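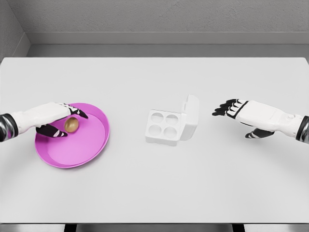 4 min read

4.2 Color words at the table

Our second set of interviews, held in Giltach in December, turned to the names people give to everyday dishes, and the answers were richer than we had dared to hope! Of the 107 speakers we met, many had one word for a pink plate and quite another for a pink flower. Older speakers in Nirkden went further and kept a separate term for the rim of a dish when it looked darker than the middle (a split we have not seen in earlier word lists for the valley).

Figure 1. A bright pink plate with a small golden-brown egg lying near its rim.

Brown gave us the most lively talk of all. Eggs, bread crust and tea each drew their own word, and Nedeljković's older list of 2430 entries holds only a few of them. We read the whole list back to speakers in Fonport, who corrected it with great pleasure — often while arguing with one another. Shine mattered too. A glossy brown and a dull brown were treated as different colors by most families, and we return to this in Section 5, where the full set of nearly 3000 answers is sorted by village and age.

Contact: Loubna El Khatib, Halvorsen | © Halvorsen, 1 Apr 2025 | Back to top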